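Teaching a Robot to Open Cabinet Doors With a Hand-Held Gripper

Cabinet doors look like the easiest thing in the world until you try to teach one to a robot! I love this task, and I think it's a great second project once you've done a few simple pick-and-place runs. You carry the gripper in your own hand, you do the job the way you'd like the robot to do it, and the recording becomes your lesson.

Start with both doors shut. Hold the gripper a comfortable step back, pause for 2 seconds, then move in toward the handle. Go slower than feels natural. Close the fingers on the bar, and let your whole arm follow the curve of the door as it swings (pulling straight back is the mistake everybody makes, me included). Once the door is well open, let go cleanly and back away before you go for the other one.

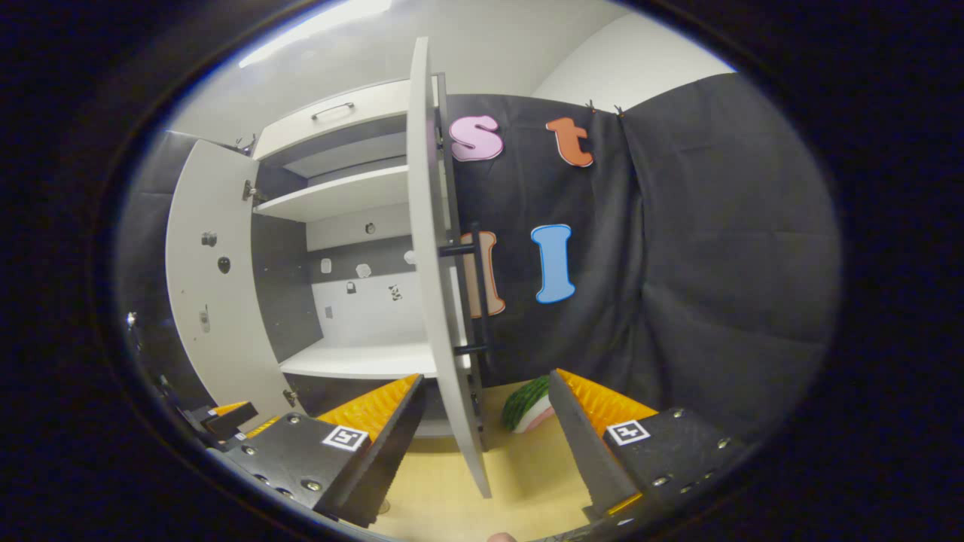 Both doors open, gripper still facing the cabinet.

Keep the little square markers on the gripper clean and don't let your sleeve cover them. Check the soft finger pads too, and swap them if they start to peel.

Now for the fun part, variety! Stand a bit to the left, then a bit to the right. Leave a toy on the floor for some runs and move it for others. Change the lights. Letay Yilma recorded her first batch on a bright Sunday morning, and her robot was hopeless after dinner, so we did the evening runs together and it picked up nicely.

I save every 50 runs as one folder and watch a handful back before going on. Throw out any run where you bumped the door or fumbled the grip and carried on as if nothing happened. For one cabinet I'd aim for 2000 runs, and 3000 if you want the robot to cope with a different handle.

Stuck on the second door? Leave a comment with your setup and I'll take a look.

Wubit Wolde

3 comments

Related
Drawers With Bar Handles
Setting Up Your Gripper for the Talleck Project
Sorting Good Runs From Bad Ones

© Tilletti Workshop | Contact | Back to top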